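Me bloquearon la transferencia por "operación sospechosa" y no sé si es el banco de verdad

Publicado por Daiane Rocha el 23 de septiembre de 2025
Categoría: Seguridad bancaria

Buenas. Ayer hice una transferencia de 2000 euros desde la aplicación de Vedus a la cuenta de una empresa de reformas. Es la primera vez que les pago. A la media hora me llegó un SMS diciendo que la operación estaba retenida por seguridad y que llamara a un número para confirmarla. El mensaje aparece en el mismo hilo donde recibo siempre las claves del banco, así que en principio me fié.

Llamé y me atendió una persona muy correcta. Me pidió el DNI, se lo di, y después quería que le leyera el código que me iba a llegar al móvil "para liberar el importe". Ahí colgué. En la aplicación la transferencia sale como pendiente y el saldo disponible ya está descontado.

Quiero saber si el banco puede pedir ese código por teléfono y qué hago ahora. La oficina de Zustville cierra por las tardes y yo salgo de trabajar a las seis.

Mirko Mancuso

No des el código a nadie que te lo pida por teléfono. Con él se puede autorizar un pago o dar de alta otro móvil en tu banca. Que el SMS esté en el mismo hilo no garantiza nada: el nombre del remitente se puede falsificar y el teléfono agrupa los mensajes por ese nombre.

Yo haría lo siguiente:

Llama al número que viene en el reverso de tu tarjeta, no al del mensaje. Cuenta que has facilitado el DNI y pregunta si la retención es suya.
Cambia la clave de acceso desde la aplicación y mira en los ajustes qué dispositivos están vinculados. Si hay alguno que no conoces, pide que lo den de baja.
Guarda el SMS y una captura del registro de llamadas. Si ves algún cargo que no has hecho tú, comunícalo enseguida y presenta denuncia con esa documentación.

Sobre la transferencia, pendiente puede significar que la están revisando o simplemente que no se ha procesado todavía. Antes de dejarla salir, comprueba el IBAN con la empresa en un teléfono que ya tuvieras de antes. A mí en mayo me retuvieron una de 1000 euros y se desbloqueó desde la propia aplicación, sin leerle nada a nadie. 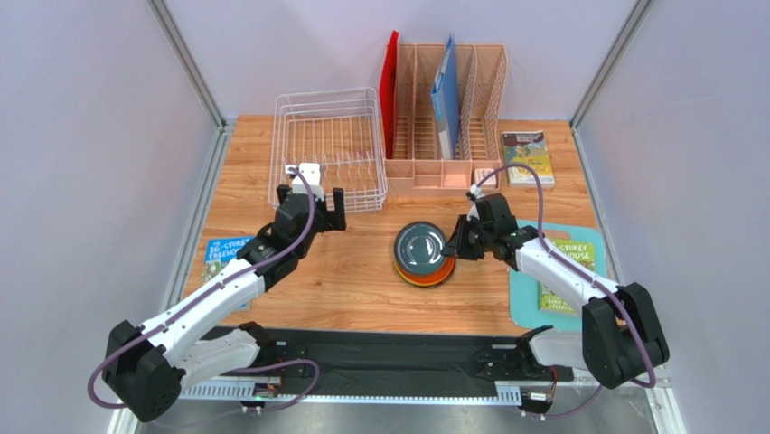

Mirela Trindade: de acuerdo en lo de llamar al número de la tarjeta, pero pide además el número de incidencia y apunta la hora. Si luego hay que reclamar, conviene tener constancia de cuándo avisaste.

Rosimeire Paiva

A mi hermano le pasó igual y era una estafa. Cambia de banco.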